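Skistham Neighbourhood House
Minutes of the Welcome Packs Group, 20th March

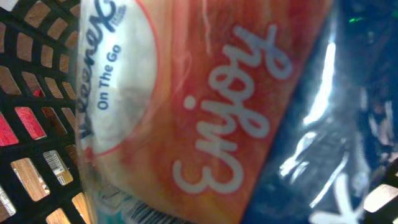
Present: Saranya Krishnan (chair), Kazuhiro Takagi (minutes), and six packers from the Sasden and Kudo streets rosters.
Apologies: two, received by text.
Meeting opened at 6.40 pm in the back room.

1. Previous minutes
Accepted with one correction. The shelf brackets were paid for out of the kitchen money, not the packs money. Kazuhiro to fix the file copy.

2. Contents of the packs
Saranya went through the current list: toothbrush, toothpaste, comb, soap in a box, face washer, pocket tissues, pen, small notepad, bus map. There was a long discussion on tissues. Last time we bought boxes and they took up half the bag. Agreed that we stay with the soft travel packs, the Kleenex On The Go kind or whatever is cheapest on the day in a similar size. One per adult pack, two in the family packs.

It was asked whether the printed wrappers matter, as some are quite bright and have words like "Enjoy" on them. The meeting did not think so. Colours can be mixed.

Hand cream was suggested again. Left off for now on cost. The comb stays, although two people would rather see a hairbrush.

3. Quantities and money
The target for the October round is 200 adult packs and 75 family packs, making 275 in all. We have $2,000 to spend. Saranya has a price from Caputo for the drawstring bags, which is better than what we paid last time, but they want the full order up front. Agreed to go ahead once the sample bag has been looked at. Kazuhiro pointed out that the sample we got last year was a different size from the bags that were delivered, so the order should give the measurements in writing.

Soap boxes: still none found at a reasonable price. If there are none by the next meeting we will use zip bags.

4. Sorting and storage
The black plastic baskets are working better than the cartons. They stack, the small items can be seen through the holes, and they can be wiped out. The drawback is that pens and combs poke through the sides. Agreed to keep pens and combs in the lidded tubs and use the baskets for tissues, soap and face washers.

Each basket is to have a card tied to the handle end with the name of the item. Please do not use sticky tape, as it leaves a mark and the cards come off anyway.

Tissues are to be laid in flat. When they are jammed in on end the wrappers get creased and the sealed ends can split, and we do not put split ones in the packs. Split packs go to the front desk for general use.

Nothing is to be stored on the floor under the window. The damp patch has been reported twice. Saranya will report it a third time and copy in the building manager.

5. Stock sheet
Kazuhiro tried scanning barcodes with his phone to fill in the stock sheet. It was slow on the soft packets because the barcode bends with the wrapper and has to be held flat. It went well on the toothpaste cartons. He will keep using it for boxed items, and everything else will be written up by hand on the clipboard. The clipboard lives on the hook by the door and should go back there.

The old stock sheet had three different names for the face washers. From now on the name is "face washer".

6. Packing session
Set-up as for last time, with tables end to end and bags starting at the kitchen side. Order down the line is notepad and map, soap, toothpaste and toothbrush, face washer, comb and pen, then tissues on top so they are not squashed. The last person checks the bag and ties it.

It was noted that the line backed up at the toothpaste. Two people will stand there next time. Anyone who needs a chair is to have one, and the tissue spot is the easiest to do sitting down.

Morning tea: Kudo streets roster to bring it. One tray without nuts, please.

7. Other business
The key to the side cupboard is missing. If you have it, please drop it in to the front desk.
A thank-you card from the Sasden hostel was passed around and will go on the noticeboard.

Actions
Saranya: sample bag and written measurements to Caputo; damp patch.
Kazuhiro: correct minutes; basket cards; new stock sheet.
All: look out for soap boxes.

Meeting closed at 7.55 pm. Next meeting at the same time and place, date to be sent around by email.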